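Waiting for the Owls: My Winter With a Nest Box Camera
Student project report, Wildlife Media course
Group: Minttu Seppälä, Guilan Fang, Valtteri Heiskanen
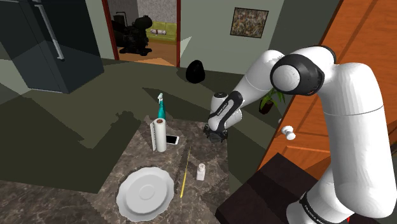

What I wanted to do

My plan was to film a pair of tawny owls getting ready to nest, from the first calls in January until the female settled on her eggs. I grew up hearing owls behind my grandparents' place and had never once seen one properly, so this was a bit of a personal thing too. Our supervisor, Tyyne Kallio, said that owls were a tough choice for a first project and that I should have a backup. My backup was squirrels. I'm happy to say there is very little squirrel in this report (there is some).

The site

We used the old spruce wood at Lenmont, on the north side of the stream. Eino Kemppainen has been putting up nest boxes there for years and he let us use 2 of them, which we called Upper and Lower. Upper is on a big aspen near the clearing. Lower is deeper in, and you have to climb over a lot of fallen trunks to get to it, which is great fun in daylight and awful with a tripod after dark.

Eino told us right away that we could put up cameras in January but that after the owls moved in we had to stay well back. We agreed on a hide by the clearing and nothing closer. I thought he was being a little strict, but I came around to it later on.

How we filmed

Each box got one small infrared camera inside and one motion-triggered camera on a tree facing the entrance, so 4 in total. Guilan did the wiring and built the battery cases. Valtteri handled sound – he hung a microphone under a little roof made from a cut-up plastic bottle, and the recordings from it are the best thing we got, in my opinion. I did the sitting around in the hide, plus most of the sorting.

The sorting! The outside cameras gave us 3,058 clips. Wind set them off constantly, and one branch near Lower must be the most filmed branch in the county. After I threw out the wind, the snow and the doubles, there were 92 clips with an animal in them. A lot of those were squirrels, then jays, one pine marten (very exciting, very bad news for owls) and finally the owls themselves.

What we saw

For the first stretch we only had calls. The male hooted from somewhere near the stream just after dark, and the female answered with that sharp "kewick" sound. Valtteri's recordings let us work out which direction they were coming from, and they kept getting nearer to Upper.

Then one night the male landed in the entrance of Upper, looked in, and left. He did the same thing the next night. On the third visit he went inside and turned around and around on the wood chips, scraping with his feet. I had read about this but it's a whole other feeling when you're watching it on your own laptop with cold toast in your hand. The female came later and stayed in the box long enough that I started to worry the clip had frozen.

We also got a food pass on a branch just outside. It looks like a vole to me, Minttu thinks it's a mouse, and the picture is too grainy to settle it.

Lower stayed empty apart from a squirrel, who filled it with moss and seemed very pleased.

Things that went wrong

The inside camera in Upper fogged up on the colder nights, so some of the scraping is seen through a kind of gray soup. We should have tested for that at home in a freezer.

I also walked to the hide too late one evening, after the female had already started calling, and she went quiet for the rest of the night. I can't prove it was me. I felt terrible anyway, and after that we were always in place well before sunset.

Did it work?

Partly. The female was spending her days in Upper when we had to hand everything in, but we never saw an egg, so I can't say that she is nesting. The finished film ends with her looking out of the entrance at dusk, with the male calling off screen. Tyyne thought that the middle was too slow and she's probably right, but I left the long listening part in.

The outside cameras are coming down this week and Eino will keep the inside one in Upper running. He has promised to send me a message if there are chicks.

Handed in 25 March 2021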